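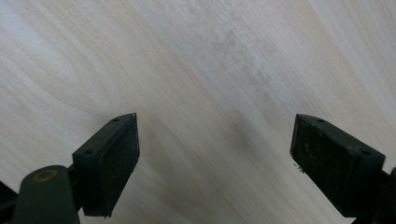

How do you clean a pale table without leaving gray marks on it?

With a soft cloth that is damp and well wrung out, one drop of dish soap, and a second cloth, dry, right after the first one. You wipe in the direction of the grain. It takes five minutes for a big top.

I write the short answer first because three readers asked me the same thing after my July post about the room, and I think they don't all want to read my long story. The long story is for the others.

I bought the light table from a shop called Fudirau, which sells office furniture when companies move away. The price was 50 euros, and I carried it home in a borrowed van with Lies Martens at the other end of the table. She is stronger than me and told me this several times on the stairs. The seller gave me no papers with it. I asked him what the surface was, and he knocked on it and said "wood look". So I treat it as if it could be damaged by water, and I treat it also as if it could be scratched. This is safer, I think, than to guess right half of the time.

What I like is the color. It is a cream color, in some light nearly white, and the grain is very quiet. In one area the lines make long curves and stretched ovals, and in another they become straight, all going the same way. My old desk was dark brown and I always had the feeling that I worked inside a cupboard. On the other hand, the brown desk forgave me everything. You could put a dirty hand on it in October and find it in March.

The pale one shows it. Not crumbs so much, but those soft gray clouds that have no edge, where you ask yourself if it is dirt or shadow or only the grain. My method is to put my head low and look across the top against the window. If the cloud goes away from that angle, it was the light. If it stays, I take the cloth. I have to say that I cleaned grain lines two times in the first week, with a lot of energy, and they did not become cleaner.

I tried some products also. Estier is a spray that smells of oranges, and it left stripes on my table that I had to remove with plain water. Maybe I used too much. Sino is a white cream, and it says on the bottle that you must test it in a hidden place, so I tested it under the edge and then I was too afraid to continue. Osian Phillips wrote in the comments that his mother cleans everything with black tea, cold, and a cotton rag. I believe him, but on a table of this color I will not do it, sorry Osian.

For pencil I use a normal white eraser, softly. For the glue of stickers, a little cooking oil, wait, wipe, then soap to take off the oil. For dark rubber marks I don't have a good answer yet. The eraser helps a little. Please don't use the white magic sponge, it is a very fine sandpaper and it makes a dull place that you see forever.

The other half of the subject is what you allow to stay on the table. A light surface looks tidy or it looks terrible, there is not much between. I made a rule for myself that small things don't lie directly on it, they go in the basket. It is a little plastic basket, rectangular, light green and white, with a grid in the bottom, so the dust falls through and you see when it is time to lift it and wipe. I had before a wooden box with a closed bottom and under it, and inside it, I prefer not to tell.

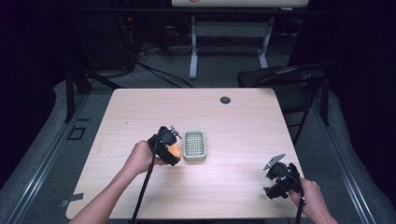 The basket stands more or less in the middle, and this is on purpose. When it was in the corner I put things in front of it, then beside it, and after one week the corner was three times bigger. In the middle it disturbs me a little, so I empty it. When I want the whole top I lift the basket with one hand and put it on the white table at the back.

Then there is the hole. Near the far edge, a bit to the right of the center, the table has a small round cable hole with a dark ring. For a person who works with many cables it is a good thing. For cleaning it is the worst place of the whole table! The cloth pushes all the dust to the ring and it sits there in a circle. I go around it with a cotton swab, or with an old toothbrush that is dry. Never pour anything near it, the inside of such a hole is often raw and it drinks the water and swells. Lies saw this with a desk at her office, where the top went up like a small volcano.

The cables on the floor are a different problem and I have not solved it. On gray carpet the black ones look like a bird wanted to build a nest and changed its mind. I bought Nikolaidis cable ties, the kind with hook and loop, and they are still in their bag. Maybe this can be another post, when I have something good to report.

Some words about the chair, also asked by a reader. It is a black office chair with a mesh back, and it lives at the right side, pushed in behind the table. Mesh you clean with the vacuum and the soft brush, from the back side and then from the front. Be careful when you push the chair in. The armrests of my last chair made a line along the edge of the brown desk, and on a pale edge I would be much sadder about it.

My routine now, for those who like it written down: in the evening I empty the basket and wipe dry. When the top feels a little sticky under the wrist I do the damp cloth with soap, and the dry cloth after. The hole I do when I see the ring of dust, so not often enough. I wash the cloths with no fabric softener, it leaves a film on them and then the film goes on the table, and you look for gray clouds again with your head down by the window.

Osian asked also if I would buy such a light one again. For 50 euros, yes. In the catalog I saw a new table in nearly the same color for 1,185 euros, and for this money I would be afraid to put a cup on it. If somebody knows a way for the rubber marks, please write it in the comments. I will try it first under the edge.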